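Ticket 4000: Label printer drops off the network after idle period
Status: Resolved, monitoring
Reported by: Maj-Britt Sandberg
Assigned to: Dehua Zou
Site: Sokley, second floor
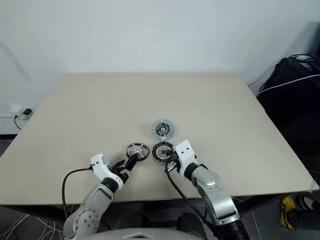
Initial report

The shared label printer stops accepting jobs after a period of no use, usually over lunch. Jobs sent from the Steltomano stock application stay in the queue with the status "Sending". The printer's own panel shows Ready. Turning the printer off and on clears the problem and the stuck jobs then print, sometimes twice. Started after the switch replacement in January but has become more frequent.

Environment

Printer on wired Ethernet, address assigned by DHCP with a reservation
Print server: Wilesance, one queue, raw TCP port 9100
Clients: Windows desktops, all printing through the server
Label stock and ribbon unchanged

Entry 1, Dehua Zou

Printed a test page from the server, no fault. Left the printer idle and repeated the test at intervals. Failed on the third try. At that point:

Ping from the server: request timed out
Ping from a laptop on the same switch: reply on the first packet
Ping from the server again, right after the laptop test: still timed out
Web page of the printer from the laptop: loads normally

So the printer is up and its network port is up. The fault lies somewhere between the server and the switch that the printer is on. Did not power cycle, to keep the fault in place.

Entry 2, Dehua Zou

Checked the ARP table on the server. The entry for the printer's address held a hardware address that does not belong to the printer. Deleted the entry and pinged again. The correct hardware address appeared and the queue emptied by itself. Two labels came out in duplicate.

This looks like an address conflict. Asked Jaanus Toom for the DHCP lease list and the switch address table.

Entry 3, Jaanus Toom

Lease list attached to the internal copy of this ticket. The reservation for the printer is correct. No other lease was given out for that address. The other hardware address is not in the lease list at all, so whatever it is has a static address set by hand. The switch table puts it on a port patched to the first floor. The port label says "spare".

I would not trust the port labels. They were copied over from the old switch.

Entry 4, Dehua Zou

Traced the patch cable. It goes to a wall outlet behind the filing cabinets and from there to an old desktop print adapter, still powered. Ita Buckley confirmed it served a printer that was removed before she moved to that desk. Its static address is the same as the one reserved for the label printer. The old switch had that outlet disabled. The new one was put in with all ports enabled.

That accounts for the timing. The label printer goes into sleep mode and stops sending traffic, the server's ARP entry expires, and the next request is answered by both devices. If the adapter's reply is the one the server keeps, jobs go to the adapter, where port 9100 is open but nothing is attached. Power cycling the printer makes it announce its address again, and that corrects the server's table.

Entry 5, Dehua Zou

Changes made:

Print adapter unplugged and removed
Wall outlet port disabled on the switch and relabeled
Printer reservation moved to a new address outside the old static range
Server queue pointed to the new address
Printer sleep timer left at 20 minutes

Cleared the ARP table on the server. Let the printer sleep and sent 10 test labels one at a time, waiting for sleep mode before each. All printed once.

Entry 6, Maj-Britt Sandberg

Worked fine over lunch. One PC still shows the printer as offline.

Entry 7, Yuxi Meng

That PC had a direct TCP/IP port set up to the old address, bypassing the server. Removed it and added the shared queue. Test label printed.

Please do not add printers by IP address on desktops at this site. Use the queue on Wilesance.

Open items

Jaanus to check the remaining enabled ports on the new switch against the old configuration
Yuxi to look for other desktops with direct printer ports
Duplicate labels from before the fix: stock team to void these in Steltomano

Last updated 19 July 2026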